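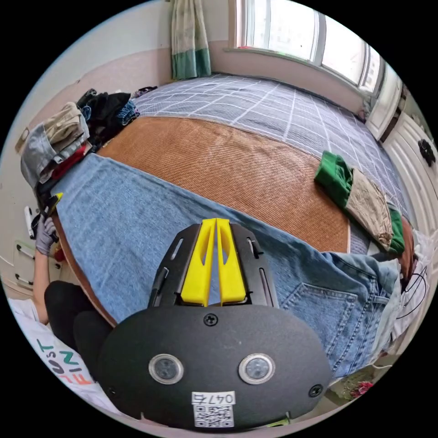

Slide 1. Jeans laid out flat on the mat, back facing up.

Notes for the Trultov session, October 2025

Start with the task. We want a system that can fold clothes on an ordinary bed, and for that it needs examples made by people. Ours are made with hand-held grippers, one in each hand. Set-up takes 13 minutes if the charging was done the night before.

Mention Drunar here. It's our name for the clothes set. Jeans came in during July, after we'd done T-shirts and towels. 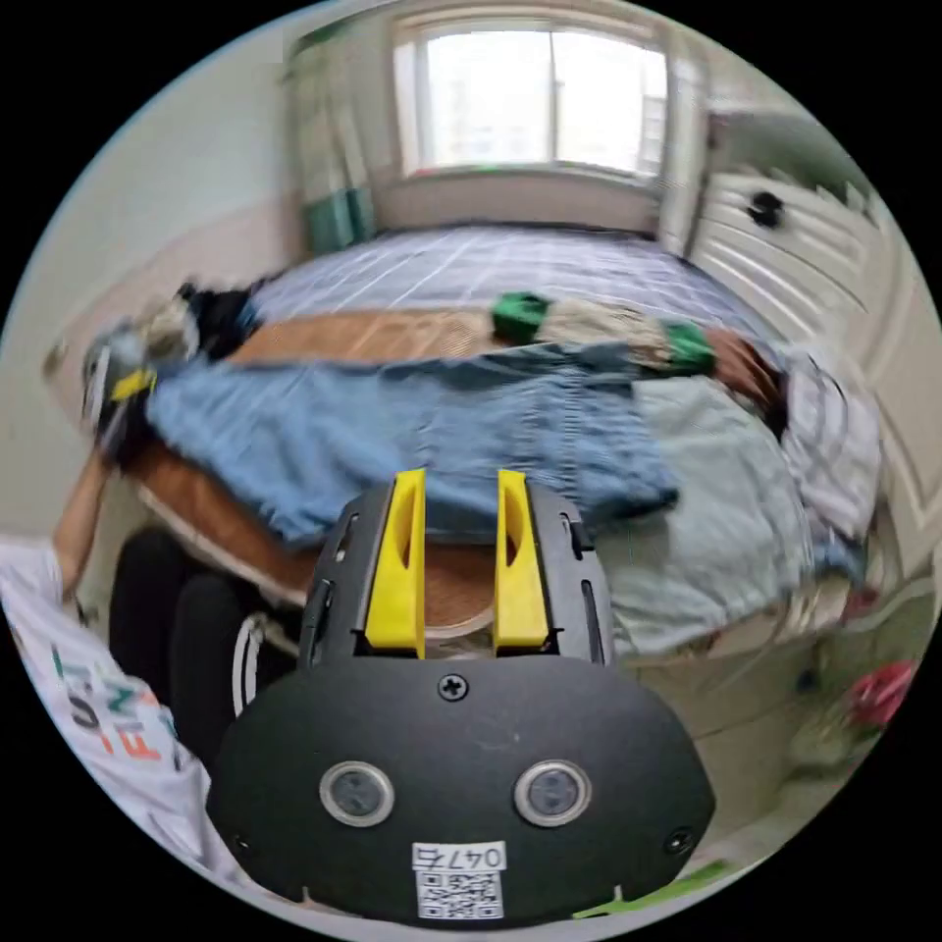 Slide 2. Denim spread out and wrinkled, beige and green top behind it.

Pause on this one. People ask why we don't iron anything or clear the bed first. A model trained on tidy starts does badly on untidy ones - we lost most of a month finding that out with Talto. The rule now is that no two starts in a row look the same.

Target is 2000 folds across all garments. A good session gives 30 we can keep. Say what gets thrown out: dropped tracking, fingers hidden behind the cloth for too long, long stops in the middle of a fold. 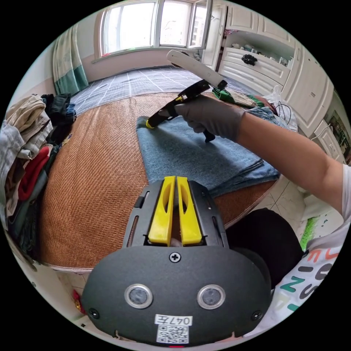 Janaína Leite wrote back on the draft of this talk that we throw out too much, and that a fumbled fold with a good recovery is worth more to the model than a clean one. I half agree. Read her point out and ask the room. We now keep the fumbles under their own tag, 21 so far, and haven't trained on them yet.

Then grip. Thick seams are the hard part with denim. Keep the pinch narrow and lift before pulling across.
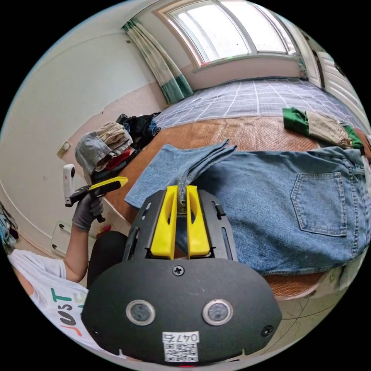 Slide 4. A narrow fold of denim held between the fingers.

Close with the Güneş comparison if there's time, otherwise skip to questions. Leave this slide up. The labelling guide is on the handout, page two.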